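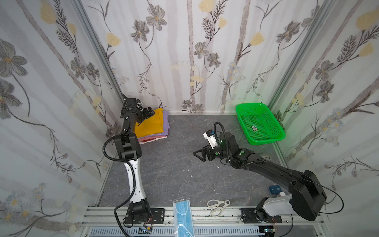
Speaker notes, Dakora maintenance evening, 1/23/19
Talk title: Keeping a two-arm cell happy

Thank everybody for coming out, and say something nice about the soup. Then get going, because I always run over.

Start with who we are. We run the small folding cell at Prumska, the one with two arms on a single rail, and I have been looking after it long enough to have opinions. Tonight is about the dull parts: bolts, cables and the floor. I love the dull parts!

The rail. Both arms sit on black plates, and both plates sit on the same aluminum rail across the front. That makes it lovely to work on (you can reach either base without climbing into anything), but it also means that a loose plate on one side can show up as a wobble on the other. Last March we spent 3 days blaming the right wrist when the trouble was a bolt under the left base. Tell the story, but keep it short this time.

We check the plate bolts every 68 hours of running. People ask where that number came from. It came from the logbook, which had reached hour 3517 when I closed it this afternoon.

Cables. Spend real time on this one. The left arm has a corrugated cable that loops along the outside and trails down past the base, and the right one has a cable that arcs up over the wrist. Leave them their slack. A tidy person will want to strap them down tight, and I was that tidy person once, and I paid for it with a connector. Move each joint slowly through its whole range by hand with the power off and watch the loop as you go. If it snags anywhere, move the clip and start again.

Ask whether anyone here uses spring clips. I'd like to hear how they hold up.

Grippers. Wipe the fingers, check they close square, and look at the camera above the right gripper while you're down there. Soft dry cloth only.

The floor. It's a dark gray panel with white veining, very handsome, and little white bits get onto it, so I go over it with a hand brush before each run. Slotted vents at the front get the brush too.

Objects. Our practice things are the folded clothes at the back (mustard, lavender and pink), the green mesh basket, the scissors and the face mask in its clear sleeve. I keep a list taped inside the cupboard door and put them all away at night.

Spare parts come from Caldeira, and I order 12 clips at a time. Leave the order sheet by the door for anybody who wants it.

Questions. If there's time, bring up the Fondilitz bracket and ask who has tried one.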